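Notebook > Planner work > 2020-09-12

Search this notebook Go

Third day with the new Palta release and I'm still not sold. Tadhg swears the two-arm planner is better than the one we had in July. Better at what, I keep asking. It finds a path, sure. It found paths before. What it did before was stop and wait when the two wrists wanted the same bit of air, and now it "negotiates," his word, and I'd like to see the log line where the negotiating happens. So far I've found a priority flag and a timeout.

The meters are a mean test and I picked them for that. The bodies are easy, big colored blocks that any detector can box. The leads are the trouble. Perception gives me clean outlines for the meters and then treats the red and black wires as if they were painted on. The planner believes it, because why wouldn't it, and plans a lift straight up through a loop of cable.

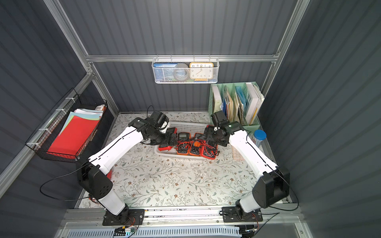 I-seul thinks we should add a cable class and retrain. Maybe. She has 600 labeled frames from the last round and wants to double that. My worry is that a mask for a tangle doesn't tell the planner which wire belongs to which meter, and that's the only thing I want to know before pulling. A prettier mask is still a guess.

Replayed 96 plans offline after lunch with the collision margin turned up. Fewer close calls between the grippers, and longer detours, and in 12 of them the right arm never got a turn at all. It just held its pose until the timeout. Tadhg called that conservative. I called it a deadlock with good manners and we left it there.

Also lost around 8 minutes every time I changed a parameter, as Wi reloads the whole cell model for one number. Damián says there's a hot reload. I tried it. It reloaded the old margin and told me it had worked. Wrote that up and sent it to him with the config attached, so he can't say I typed it wrong.

For tomorrow: print both arms' start times next to the flag, see who really goes first. Ask Ok-hee if her lead-tracing script still runs on the current message format. Don't touch the margin again until the reload thing is fixed. Tadhg wants to show this upstairs soon and I said fine, as long as he shows the 12 too.

Recent entries
Palta install notes, mostly complaints
Hirnanach depth filter, second try
Why does Wi need the whole cell model
Si-eun's grasp scores, and what they leave out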